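Support > Play Food Sets > Frequently Asked Questions

We use cookies to remember your region and basket. By continuing to browse you accept our cookie policy.

Rukine Play Food and Tableware — Frequently Asked Questions

These answers cover the Rukine tabletop range: play food, plates, discs and play bottles. They apply to all sets sold through Dromville stores and to the larger Fonseca classroom crate. Last reviewed 28/07/2022 by Matilde Paiva.

What age is the range intended for?

Three years and over. Several of the fruit and vegetable pieces are small enough to be a choking hazard for younger children. If a centre caters for mixed ages, store the small pieces separately from the plates and bring them out only in the older room.

How many pieces are in each set?

The starter set has 13 pieces, the family set has 35 and the classroom crate has 48. Plates are included in the total. The storage tub and its lid are not.

Can the plates be used for real food?

No. The plates are made as toys and have not been tested for food contact. The same applies to the flat discs, which are sold as lids or saucers depending on the set.

How should the pieces be washed?

Wash by hand in warm water, no hotter than 40 degrees, with ordinary dish liquid. Rinse and stand on a rack. Do not use a dishwasher. The translucent plates can go cloudy under dishwasher heat, and the change in colour is permanent.

Labels on play bottles should be wiped with a damp cloth and never soaked. Once water gets under the edge of a paper label it will lift at the corners, and gluing it back rarely holds for long.

Can I use disinfectant?

A diluted, bleach-free product is fine on glossy pieces. Test it first on the underside. Avoid alcohol wipes on anything printed.

How do I set out a table for sorting?

Use a plain, light-coloured surface and leave clear space between items. Patterned tablecloths make small pieces hard to find, particularly yellow and cream ones. Put one plate near the far side of the table as the target and keep loose food to either side of it at first. Items that are close in colour can be added later.

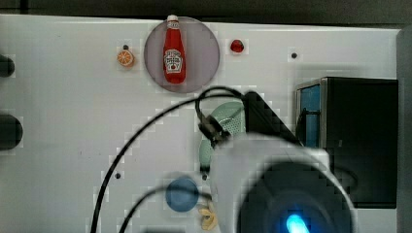 Upright bottles are the pieces most often knocked over, so we get a lot of questions about where they should go. The bottle should stand with its whole base on the flat part of a plate. If it rests partly on the rim it will lean, and a light bump to the table is enough to tip it. A small red ketchup bottle on a round mauve plate works well for early matching, with an orange slice on one side and a round red piece on the other: the child can be asked for the piece that is the same colour as the bottle. A flat blue disc placed closer in gives a second spot to sort onto. Start with two or three requests and stop before interest drops.

My table has holes in it. Does that matter?

Small holes in a tabletop will not affect the larger pieces. Round pieces may settle over a wider hole, and crumbs or glitter will collect in it. Cover holes with clear tape for the session if this is a nuisance — remove the tape afterwards, as the adhesive hardens.

Why do round pieces roll away?

Most of the round fruit has no flat base. Check that the table is level first. A thin, non-slip mat under the plates helps, as does a plate with a raised rim. Cut pieces such as orange slices are more stable when laid with the cut face up or down.

Which pieces are most often lost?

The small yellow ones, followed by the red ones. Eduardo Quintela in our spares section recommends packing away in the same order every time: small food first, then bottles, then plates and discs on top. Small pieces left until last tend to be hidden under something larger.

Can I buy single replacements?

Yes, for most food pieces and all plates. Send the set name and a photo of the piece, or of a matching one, to the spares address. Bottles are supplied only in pairs. The Grilel fruit series was withdrawn last October and spares for it are limited to what is left in stock.

Will a replacement match the colour of my set?

It should be close. Translucent plates vary slightly between batches, and older plates fade if kept on a windowsill. We can't match faded pieces.

The label on my bottle is peeling. Is that covered?

Peeling within the warranty period is covered if the bottle has not been soaked. Zulmira Baptista handles label claims. Include your receipt and a clear photo of the front of the bottle.

Contact: Rukine Customer Support, care of Dromville | © Rukine | Back to top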